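The town of Dralby has 424 parking spaces and, as of January, 80 signs explaining how to use them. I have read most of these signs. They disagree.

My own street allows four hours, except where it allows two, and the difference depends on which pole you believe. The council's answer was a new sign about the old signs – I am not making this up – at a cost of $2,000. 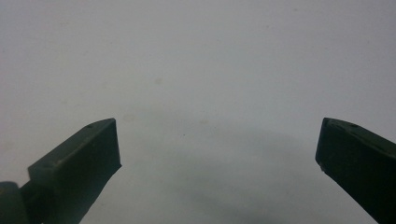

A pale, blank surface, free of arrows. Dralby could use one.

Over in Pumphrey they painted the curbs yellow and went to lunch. People there park, shop and go home. I'd like us to try it, starting with my street, where I have two tickets and a strong opinion.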